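Robot Manipulation Lab, Unit 7 Handout
When the Log Says Yes and the Gripper Says No
Notes by Kamrul Akanda

Bring this to lab along with your notebook. You'll need the Unit 5 sheet on pose tracking too.

I love this unit. Everybody wants to get to the learning part of robot learning, and I do too, but faults are where you find out how the whole machine hangs together! Today's fault is a drifting finger pivot. It's small, it's cheap to fix, and last November it ruined 28 recordings before we caught it.

Background

The Grendine handheld gripper has two fingers, each a black plastic linkage with a ribbed blue pad at the tip. You squeeze the trigger, the Sketar board reads a single encoder on the trigger shaft, and the logger writes down how far apart the pads are. Read that again: the encoder is on the trigger shaft. The opening in the log is computed from the trigger angle and the link lengths. If a joint between the trigger and the pad gets sloppy, the log has no idea.

What happened

Dindo Fajardo was collecting bed-making demonstrations (grab a fold, pull, let go, move along). Soft cloth is a great task for this because it hides small errors so well. The cloth gives, the pads sink in a little, and a grasp that's off by 4 mm still looks fine when you play it back.

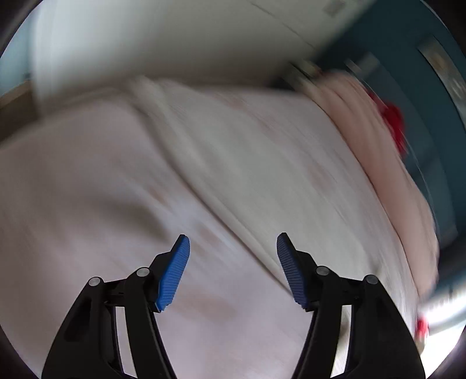 The first hint came from the tracking check. Fast sweeps were getting thrown out for blur, which we expected, so we all blamed speed. Dindo slowed way down and the blur rejections nearly stopped, but the policy trained on his slow data still closed too early on real cloth. That's a different fault! We had two problems stacked on top of each other, and fixing the loud one let us hear the quiet one.

Then he tried the dullest test in the book. He closed the gripper on a steel gauge block and compared the logged opening with the width of the block. They disagreed. He wiggled the left finger with the trigger clamped and felt it move. A pivot pin had worn its hole oval after around 900 squeezes.

Why it matters for safety

On the handheld tool, a loose pin costs you data. Now put the same finger on the Javier arm. The controller thinks the pads are open, starts its retreat, and drags whatever is still pinched. With a sheet you get a wrinkle. With a lamp cord or somebody's sleeve you have a real problem. We run the arm with a force limit for this reason, and the limit stays on during debugging. Yes, even for one quick try.

Procedure for today

Clamp the trigger with the Tedeck jig. Push each pad sideways with a fingertip and write down any play you feel.
Close on the gauge block three times and log the opening each time.
Swap in the worn finger from the parts tray and repeat.
Plot both sets on the same axes.
Put the good finger back before you leave. Please!

Pins get inspected every 200 squeezes now, and the count goes on the tape on the handle.

Think about before next time

Where would you put a second encoder, and what would it still miss?
Could you spot the worn pin using only the wrist camera video? What would you measure, and how would blur affect it?
Which of the 28 recordings would you try to rescue? Dindo wanted to keep them all with a correction applied and I wanted to toss them. We still argue about it, so come with an opinion.

Reading: Unit 5 sheet, section on blur rejection, and the first half of the linkage notes.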